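# Hornis bag holder, wall model

Art. no. 2756 (gray)
Art. no. 2110 (white)

The Hornis is a holder for used plastic bags. It hangs inside a cupboard door or on the wall of the kitchen, you fill it from the top, and you take the bags out from the opening at the bottom, one by one. It was made for households which keep their shopping bags and use them again, and it is also bought a lot by small shops and by shared kitchens in offices.

## What is it made of

The body is a cotton tube with an elastic band sewn in the lower opening. The upper opening is held by a steel ring, so it stays open while you are filling and you need only one hand for it. The ring has a diameter of 262 mm. This is wider than in our earlier model, and it is the change that customers have asked for most often – in the old one the larger bags got caught at the edge.

The holder hangs on two hooks. The hooks and the screws are in the package. For tiles we recommend the adhesive hooks from the Lundwood series, which must be ordered separately and should stay on the wall overnight before you hang anything on them.

## Which bags fit

All usual thin bags from the supermarket, the small ones for fruit and vegetables, and the larger ones with handles. Colored and clear bags can be mixed without a problem. If you would like to find a certain bag again quickly, it is better to use one holder for the small bags and a second one for the large bags, because what is in the middle of the tube is not easy to reach.

Less suitable are:

- stiff bags with a cardboard bottom
- woven shopping bags
- paper bags (they tear at the elastic band)
- bags which had meat or fish in them, also when they were rinsed

## How to fill it

The bags do not have to be folded. Put them first on a table and pull apart those that have become stuck in each other. Bags that are twisted in the middle should be opened out again, otherwise they make a hard knot in the tube and the next ones stay above it.

Then press the air out with the flat hand, from the closed end to the handles. A bag which is rolled up into a ball goes in also, but it takes the space of several flat ones and it likes to jump out at the bottom when you pull at its neighbor.

Put the bags in with the handles downwards. Do not press the filling down with a wooden spoon or similar, the seam is not made for this. When the top bags stand out above the ring, the holder is full.

Some customers prefer to fold every bag to a small triangle. It looks very nice and you can store more of them, but triangles fall through the lower opening of the gray model. For folded bags please take the Gudow box, which has a flat bottom and a lid.

## Care

Take out the steel ring through the slit at the back seam. Wash the cotton part in the machine at low temperature, with similar colors. Do not put it in the dryer, because the elastic band loses its strength. Wipe the ring with a dry cloth. It may be ironed, but not over the elastic.

Bags that were damp should hang to dry before they go in the holder. In a closed cupboard they otherwise begin to smell, and the smell stays in the cotton for some time.

## Questions we receive often

**Can the Hornis hang on the handle of an oven?**
No. The bags are too close to the heat there.

**My lower opening has become too wide. Can I repair it?**
Yes. A replacement band is available for both article numbers. You pull it through with a safety pin, and a short instruction sheet is added to the package. Holders bought before November have a narrower channel and need the older band, so please write in the order which one you have.

**Is there a model for the table?**
Not at the moment. The Gudow box can stand on a table or on a shelf.

**What is the difference between the gray and the white one?**
The white one has a somewhat softer cotton and a smaller lower opening, and the size of the ring is the same. In a kitchen where much is cooked, the gray one stays good-looking longer.

## Ordering

Single pieces are sent from our store in Haverford. Shops which would like to order in larger quantity may ask for the price list – Senad Krasniqi answers these requests and can also tell you if both colors are in stock. Returned holders are accepted unused and with the hooks included. 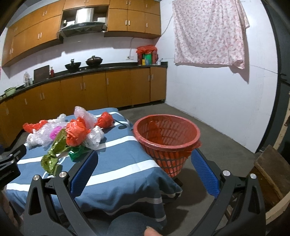
*Haverford Household Goods | Kitchen Storage Department*

Loose bags of mixed size and color on a striped tablecloth. The orange-red one and the large whitish one are the kind to press flat first, and the olive-green one should be untwisted before it goes into a holder.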